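Celmont Warm Steam Inhaler 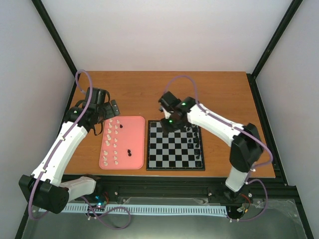
If you get stuffed up every time the heat comes on for the season, you already know how good a hot shower feels on your nose. The Celmont gives you that same warm, damp air in a chair, with a book in your other hand. I love this thing! It has a soft face mask, a water cup that lifts out, and one dial for the steam.

Fill the cup to the line with distilled water – almost 140 ml – and turn the dial to low. Give it a couple of minutes to warm up, then rest the mask over your nose and mouth and breathe the way you normally would. No need for big deep breaths. Most people start with five minutes and work up to ten, once in the morning and once before bed. Low is plenty for a first try. The high setting is really quite warm, so hold your hand over the mask first and see what you think.

The steam loosens up thick mucus and takes the edge off that dry, scratchy feeling in the back of your throat. It won't cure a cold, and it doesn't replace anything your doctor has given you. Please don't put oils, menthol rubs or salt in the cup (they leave a film on the heater plate, and some of them can bother your lungs). Plain water does the job.

If you have asthma, check with your doctor before you use it, as warm steam can set off coughing in some people. Children should only use it with an adult sitting right there, and always on low.

What comes with it: the base, the cup, 2 masks (one regular, one small), a cleaning brush and a cloth bag. The cord is good and long, and the small mask also fits narrow adult faces very nicely.

Cleaning is easy. Unplug it, let it cool, pour out what's left and wipe the cup dry. Once a week, let a little white vinegar and water sit in the cup for twenty minutes, then rinse well. Masks go on the top rack of the dishwasher.

Replacement masks are item 2148, and they also fit the older Rastby base – so hang on to yours if it still heats!

Last updated: September
Shares 14 | Comments 3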